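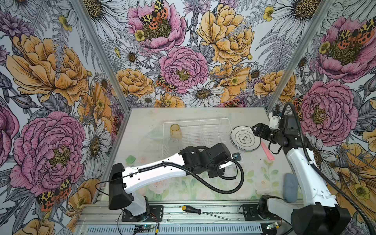

`HOME & DIY / WALL COVERINGS / DATA CARD`

# Wallpaper rolls: what the label says and what goes on the wall

A table of 2256 wallpaper listings from five sellers, with the roll size, pattern repeat, match type and coverage claim copied out as printed. For 200 of them there is a second set of numbers, taken with a steel tape from a roll somebody had bought.

I started this after ordering the number of rolls an online calculator told me to order and ending up two drops short on a chimney breast. I assumed I'd measured badly. I hadn't. The calculator had divided the area of the wall by the area of the roll, as if paper could be poured.

Please read the "Known problems" section before quoting anything from this. I'd sooner the file was used less and understood better.

## Files

| File | Rows | What it holds |
|---|---|---|
| `listings.csv` | 2256 | One row per listing, text as printed |
| `repeats.csv` | 749 | Listings where the seller gives a pattern repeat in figures |
| `measured.csv` | 200 | Rolls measured by hand |
| `sellers.csv` | 5 | Seller name, whether they run a calculator, what it asks for |
| `NOTES.md` | n/a | Arguments, mostly with myself |

Look at the first two numbers again. Every listing in the main table is a patterned paper, and fewer than half of them tell you how far apart the pattern repeats. The rest leave the box empty, say "see sample", or print a word like "large". A large repeat is whatever the person writing the listing thought was large.

## Columns in `listings.csv`

- `listing_id`: ours, has no meaning outside this folder
- `seller`: as in `sellers.csv`
- `design_text`: the seller's own description of the pattern, untouched
- `roll_length_cm`, `roll_width_cm`: blank if not stated
- `match`: `straight`, `offset`, `free`, `unstated`
- `covers_m2`: the coverage claim, if there is one
- `covers_basis`: `gross`, `net`, `unstated`
- `paste`: `wall`, `paper`, `unstated`
- `batch_warning`: `y` if the listing tells you to check batch numbers

`covers_basis` is the one that took the time. "Covers 5 square metres" can mean the roll is 5 square metres of paper, or it can mean somebody allowed for matching and trimming and thinks you'll get 5 square metres on to a wall. These are very different promises. I only marked `net` when the page said in so many words that waste was allowed for. Most rows are `unstated`, and I suspect most of those are gross. I can't prove it from the listings, so I left the column alone.

## Why the repeat matters more than the roll

Skip this if you hang paper for a living.

Each drop has to start at the right point in the pattern so that it lines up with its neighbour. Anything you cut off to get to that point is waste unless it's long enough to use over a door. With a plain texture there's no such waste. With big flower heads, the peony-and-moth sort where one bloom is wider than a hand, you can throw away most of a repeat on every drop.

Take a wall 240 cm high. Allow 10 cm for trimming, so 250 cm per drop. A standard 1005 cm roll gives you four drops if the pattern is free match. If the repeat is 64 cm with a straight match, each drop uses four whole repeats, or 256 cm, and now you get three drops and a long offcut. Same roll, same wall, a quarter fewer drops. An area calculator shows no difference between the two.

Offset matches are worse to explain and sometimes kinder in practice, if you cut from two rolls at once. None of the calculators in `sellers.csv` mentions this.

## The sellers

**Flulik** gives a repeat for nearly everything and states the match type. Its calculator still doesn't ask for either, so the information is there and goes unused.

**Flornik** states coverage on every page and the basis on none. Its calculator adds ten per cent to any order. I wrote to ask where the ten per cent came from and was told it was "industry standard". I asked whose standard. That was in February and I'm still waiting.

**Skanwood** sells mostly plains and small geometrics, where all of this matters least, and has the most careful calculator of the lot. It asks for the repeat, the ceiling height and the number of doors. Credit where due, though I notice it rounds up twice.

The other two are small shops that asked to appear as `shop_d` and `shop_e`. Both were helpful by telephone. Neither runs a calculator and both told me, separately, to buy one more roll than I thought.

## How the rolls were measured

Homa Kiani measured most of `measured.csv` on a long hall floor with the roll weighted at both ends. The remainder came from people who filled in the Ghorbani sheet, a one-page form we use so that everyone measures from the same edge. Three readings for length, three for width, one for the repeat taken over as many repeats as would fit.

Width was dull. Printed widths can be trusted, at least in this sample.

Length was less dull. A few rolls were short, and several were a little long. I've seen people online claim that makers routinely short-change buyers on length, and nothing in here supports that. If you came looking for a scandal, the length column will disappoint you.

The repeat column is where the trouble sits. Some listings give the height of the *motif* and call it the repeat. A single flower might be 30 cm tall on a design that doesn't come round again for twice that. Where this happened, `repeat_flag` is set to `motif`. It's a judgement made by whoever had the roll in front of them, and two people could disagree.

## Known problems

1. The 200 measured rolls are rolls people already had. Nobody picked them at random. They lean towards large florals, as people with cheap plain paper don't seem to volunteer for this sort of thing. Do not work out a percentage from `measured.csv` and say it applies to wallpaper.
2. Listings change. A blank in the table means blank on the day it was copied. At least one seller has filled in gaps since, and I haven't gone back.
3. The same design in several colours appears as several rows. I tried merging them and gave up when I found two colourways of one design listed with different repeats. Possibly a typing error. I kept both.
4. Murals and panels are left out. So is anything sold by the metre.
5. `paste` was copied by one person and checked by no one.
6. Vinyls can stretch on a flat floor if you pull them. The form says not to pull. I have no way of knowing who pulled.

## What I would not use it for

Ranking sellers. Five is too few, and two of them are hidden.

Training something to guess a repeat from a design description. One person has asked about this already. "Bold botanical" tells you nothing in centimetres, and the sellers' adjectives follow the price more closely than they follow the pattern.

Settling a dispute with a shop. Take a tape to your own roll and photograph the label.

## What it might be good for

Testing a calculator. Feed it rows from `repeats.csv`, set the ceiling at 240 cm, and see whether the answer changes when the repeat does. If it doesn't, you've learned what you need to know about that calculator.

It may also help anyone drafting a listing who wants to see which boxes other shops leave blank. I doubt many such people will read this.

## Questions I keep getting

**Is one spare roll enough?** For one wall, usually. I don't have data on it and distrust anyone who says they do.

**Do batch numbers really matter?** I was doubtful. Then I hung two batches side by side in north light and could see the join from the doorway. That's one wall, so weigh it accordingly. The `batch_warning` column only records whether the seller mentions it.

**Can I add my rolls?** Yes. Use the Ghorbani sheet, include a photo of the label, and don't round. Forms with every reading ending in a nought get sent back.

**Will there be a second version?** Only if someone else checks the `paste` column.

## Terms

Free to use and share with a mention of where it came from. The sellers' own descriptions in `design_text` remain theirs. Corrections go to Homa Kiani, with the listing number in the subject line and the tape reading in the message.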